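The Fold

What one blue T-shirt, a big flat surface and a deadline taught me about laundry

Filed March 11, 2021, from the floor, next to the pile.

Fourteen minutes. My best time for a full basket, whites and darks, socks excluded. Socks are always excluded. Socks are a separate magazine.

I never used to time it. I never used to fold it, if we're going there. Clean clothes lived on the chair, then on the bed, then on the chair again at bedtime, and a shirt got its wrinkles out by being worn. Then my editor asked for a piece on folding. Not closets, not storage, not the boxes with labels. Just the fold. Two weeks, she said. I said fine, how hard can it be, it's a rectangle.

It's not a rectangle. A T-shirt is a tube with two smaller tubes stuck on and a hole in the top. Everything that goes wrong goes wrong because of that.

So I started asking people. First up was Didier Hervieu, who spent 10 years folding for a living, at a laundry called Pamard that did table linen in the morning and everybody's shirts after lunch. He has big square hands and folds like he's annoyed with the cloth. On his best day at Pamard he did 980 pieces. Pieces, not shirts; a napkin counts as a piece. He was very firm that I should write that down.

"People fold too soon," he told me. We were on the phone, I could hear him doing it. Slap, smooth, slap. "They pick the thing up and already they are folding. It is a ball! You cannot fold a ball. First you must have a flat thing."

Find the flat thing. Wrote it on my hand.
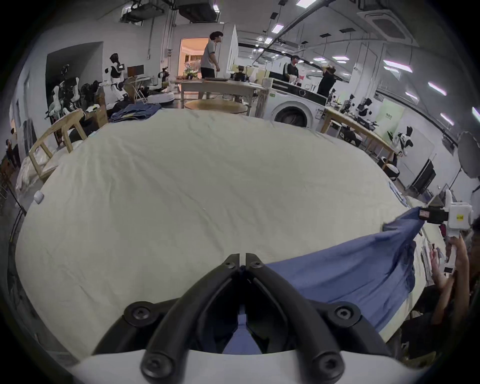

Beds are where most of us do this, and beds get a bad rap. Didier hates them. Too soft, he says, the edge goes nowhere, you press down and the whole shirt sinks. All true. But a bed is big, it's the right height for nobody and the right size for everything, and you can dump the lot at one end and work toward the other. Cream-white sheet, a heap of blue denim waiting at the far end, one blue piece held at two points and stretched out on a slant toward the right: that's a folding setup I know in my bones. The denim is always last. Denim gets put off, it's heavy and the legs never agree. And the sheet underneath is a bit wrinkled itself, which bothers the purists. Let it bother them.

Two points, though. That's the bit to steal. Pick a garment up by one point and it hangs like a wet sock and you learn nothing about it. Two points and there's a line between them. Pull gently and the creases start to run along that line. Now the cloth has a direction. Didier calls this waking the shirt up. I call it not swearing.

Which two points depends on the garment:

Shirts, the shoulders. Always the shoulders, right where the sleeve seam meets the collar seam's far end.

Pants, the waistband, one hand per side, then a single hard shake.

Towels, two corners on the short side. Long side if your arms are long. Mine aren't.

Fitted sheets, see below, and bring a friend.

I tried all of it at home, on my own bed, with a quilt on. Mistake. Take the quilt off. A quilt has its own opinions and you end up folding bits of it in with the shirt, I got a whole corner of mine tucked inside a pair of pajama pants and didn't find out till I tried to carry them off. Bare sheet, pulled reasonably tight. Stand at the side, not the foot. If your back starts up after ten shirts, kneel on a cushion, it looks silly and works great.

THE TABLE PEOPLE

There are bed people and there are table people and they don't mix well at parties.

Table people want a hard edge. They want to press down with a palm and have something press back. A friend lent me her dining table for an afternoon, a brown thing from a maker called Tiongson with a leaf that drops in the middle, and I'll admit I got converted for maybe three hours. Everything goes faster. Sleeves stay where you put them. You can line up the hem with the table edge and you've got a straight line for free, no eyeballing.

What a table doesn't have is room. Didier had a bench at Pamard you could of parked a van on. I had a table with a fruit bowl and somebody's homework. Clear it first, all of it. Half-cleared is worse than not cleared. You fold small to avoid the fruit and then every shirt in the stack is a diffrent width.

Color helps too, which I didn't expect. Dark shirt on a dark table, you can't see the edges, you're folding by feel. Pale surface, colored shirt, the outline jumps right out. If all you've got is a dark table throw a white sheet over it. Tape the corners underneath. Done.

The method, such as it is, after two weeks and one borrowed table:

Lay it face down. Sweep from the middle out with the side of your hand, both ways. Don't iron it with your fist, just sweep. Do the body first, then do the sleeves, one at a time, and I mean do them. A sleeve left in a bunch turns into a lump inside the fold, and the lump travels up through the stack, and by shirt six you've got a hill. 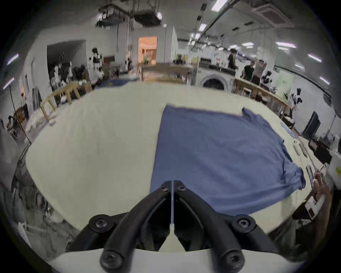
Body flat, one sleeve still bunched. Sort out the sleeve before the first fold goes in.

Next, a third of the body in from one side, sleeve folded back on itself. Same from the other side. Now you have a long strip. Hem up to just short of the collar, then in half again. If it stands up by itself when you set it on its edge, good fold. If it slumps, you had air in it. Open it, sweep, go again. Takes four seconds. I timed that too.

Hem trouble: a hem that flips up at the corner will flip up forever if you let it. Pinch it, pull it straight out toward you, lay it down, hand flat on it while the other hand does the next bit. My older shirts all have one bad corner. You get to know them.

FITTED SHEETS, QUICKLY

Hands in two corners, like puppets. Bring them together, flip one corner over the other. Run down to the next corner, flip that over too, then the last. You'll lose one. Everyone loses one. Lay the mess on the bed, push the elastic side in toward the middle till it's sort of a square, fold in thirds, walk away. Didier's version is nicer and took him, over the phone, twenty minutes to explain. I have four pages of notes and can't read them.

A reader in Wurnuvmont wrote in last August after our towel story to say she gave up and rolls hers, ties it with a ribbon and puts it at the back of the shelf. I think of her a lot.

THE GADGET DRAWER

Tried one gadget. A folding board, the flip-flap sort, sold under the name Grurkurari. You lay the shirt on, flip left, flip right, flip up. Shirts come out the same size every time, very satisfying, my nephew did the whole basket with it and asked for more. It's great for adult T-shirts. Useless for kid stuff, too wide. Useless for sweaters, too thick. And it has to live somewhere, mine lives behind the door and falls over at night.

A big hardback cookbook does nearly the same job. Put it in the middle of the back, fold round it, slide it out. The one I used has 216 pages, and a shirt folded round it fits my drawer with a finger to spare on each side. Measure your drawer before you pick your book. I didn't, the first book was an atlas.

WHAT ABOUT THE REST OF THE PILE

Do it in kinds. All the T-shirts, then all the pants, then towels. Your hands get a rhythm and switching breaks it. Sort while you're tipping the basket out so you're only touching each thing once before its turn. Warm laundry folds better than cold, any laundry folds better today than Sunday.

And stop at the drawer, not at the stack. A stack on the bed isn't put away. I had a beautiful one, 73 pieces, my whole wardrobe plus the guest towels, edges like a brick wall. Took a picture, went to make coffee. Cat.

Started over at nine at night with the radio on. Shoulders, shake, sweep, sleeves. Fourteen minutes for the basket. The socks are still in the hall.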